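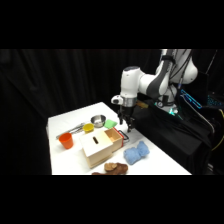

## Who we are

Gomach is a small law practice that deals with one thing: who is allowed to do what with a film, a show or a game after somebody has paid for it. If you've ever read a license agreement to the end, you may have been reading one of ours. Sorry about the length. The other side kept adding definitions.

Roos Bosman opened the office one February after nine years in-house at a home video distributor, where she drafted the small print on the inside of disc cases. She says she has met two people who read it, and both were suing.

## What we do

Most of our clients are independent distributors, rental shops, libraries and the odd producer who signed something in a hurry. We work on:

- streaming and download licenses
- resale and rental rights for physical copies
- music clearances for older titles
- takedown notices, sent and received
- contracts that refer to "all media now known," signed when that meant VHS

We don't do divorces, patents or anything involving a boat. Roos has been asked about the boat more than once.

## Work we can talk about

Sirkier, a rental chain with 68 stores, came to us when a supplier decided its discs could be sold but not lent. The supplier's letter ran to 2 pages and cited a clause that appeared in an earlier draft. We wrote back. They still rent the discs.

For Geerts, a family-owned film library, we went through 900 titles and worked out who held the streaming rights to each. A good many belonged to companies that had merged, folded or changed their names to something with fewer vowels. The spreadsheet has its own table of contents.

We also keep an eye on terms of service for Rolero, a download store that prefers its "Buy" button to mean something close to "buy." This has made for some long meetings.

## Fees and first calls

The first call is free and can take up to 100 minutes, although most people run out of complaints well before then. After that we quote a fixed fee for contract reviews and bill by the hour for disputes. You'll get the number in writing, in one sentence, without a footnote.

Please send the signed version of your agreement before we talk, along with any amendments and the email where somebody promised you it would be fine. We'll want that email most of all.

The phones are on from 9 a.m. Roos answers them herself until her first meeting, so early callers get the boss and everyone else gets a callback the same afternoon.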